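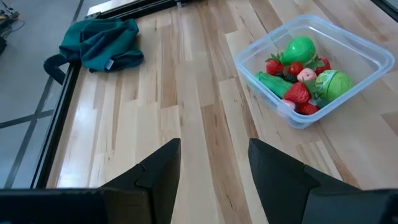

Play kitchen helper wanted, Friday mornings

Hi! I'm Lacey Entwistle and I run the pretend-food corner at Palia, our little drop-in playroom for kids under five. I'm looking for one more grown-up to join me from May, and you really don't need any training, just patience and a willingness to be served the same strawberry over and over (with a straight face, please).

The job is mostly setting up, playing along and putting away. We keep the toy fruit and vegetables in clear plastic tubs so the kids can see what's in them before they tip everything out, and they do tip everything out! The pear, the cucumber and all those strawberries go back in their tub at the end, and the little blackberry has a habit of rolling under the shelves, so you'll want to be okay with getting down on the floor.

You'd be here from 9 until noon, with a snack break in the middle. Pay is $14 an hour, and I can cover your bus fare too. We're upstairs at 108 Lachance Street, and there's no elevator, sorry. Parking is across the road in the Parkex lot.

A few other things that come up: we wash all the toys after each session in the big sink (gloves provided), we wipe the wooden tables with a barely damp cloth, and we never put real food in the play tubs. We had a raisin situation last winter and I'm still finding them.

I'd love to hear from parents, grandparents, students, anybody who likes small kids and can sort a pile of plastic produce while singing. You'll need a background check before you start, and I'll help you with the form.

If you'd like to come see a session first, please do! Leave a note with your phone number at the front desk, or call and ask for Lacey at extension 99. I'm usually there until four.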